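Diaries > Range and Reloading > Aug 10, 2021

Zeroed the Wimness again before breakfast. Air temperature was low and the wind was a light left-to-right, steady enough that I stopped checking the ribbon after the first string. The rifle had been printing low and slightly right ever since I took the scope off in April to clean under the rings. I put that down to ring seating and left it alone too long.

Procedure was the same as last time. Torqued the ring screws in a cross pattern, a little at a time, then shot a group of 6 at the near peg before touching the turrets. The group was tight but low. Came up 2 clicks, shot another 6, and it was centered for elevation. Left windage where it was. I don't trust a windage correction made with any wind blowing, however steady it feels.
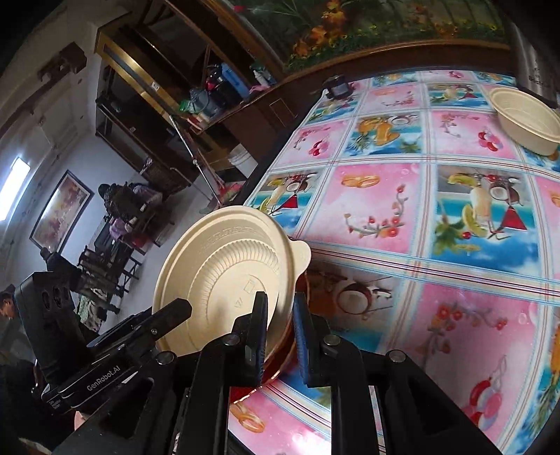 Fill pressure is the other variable, and I have been lazy about logging it. The Wimness is unregulated, so velocity climbs as the pressure drops from a full fill, levels off for a while, and then falls away. On this rifle the flat part of the curve is shorter than I had been assuming. The low shots I was blaming on my cheek weld last month all fell at the end of a fill. From now on I start a little under the maximum and refill sooner.

Pellets: opened a new tin of Dukico, 500 count. Weighed a handful from the top and a handful from the bottom. Spread was acceptable, a bit wider than the old tin. Several had nicked skirts and went into the plinking jar. Head size on the label is the same as before, but they feel tighter going into the breech. Might be the batch, might be fouling. Pulled a dry patch through and it came out gray, followed it with another and that was cleaner. Will not do more than that, as the barrel takes a long while to settle after a proper cleaning.

Shot the Clutum springer afterward for comparison. It is hold-sensitive and always has been. Resting it directly on the bag throws the group high. On the open palm, just forward of the trigger guard, it behaves. The rear stock screw had backed out nearly half a turn, so I snugged it down and put a dab of threadlocker on it. Need to recheck after the next session.

Read my figures over the phone to the others in the evening. Ji-hoon Noh wants to see the velocity string before agreeing about the pressure curve, so I need to borrow the chronograph again. Deok-su Cha had no view on pressure but asked why I was still using the old rings.
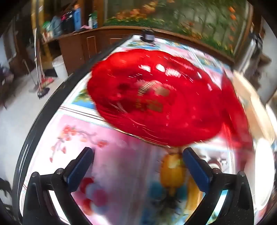
Jeanie Yule thought the rings were fine and that I should look at the breech seal first, as hers had gone flat on one side and cost her a good deal of velocity before she noticed. She said to hold a strip of tissue by the breech and fire without a pellet at low pressure, and if the tissue moves, change the seal. I have a spare in the drawer, though it may be the wrong size for this model.

To do: tissue test. Measure the spare seal. Write fill pressure beside every group, start and finish. Ask Chang-ho Yeo for the chronograph. Replace the target backer on the far peg, which is mostly holes. Permission at Ayaaba still to be confirmed in writing before anyone goes out there after rabbits.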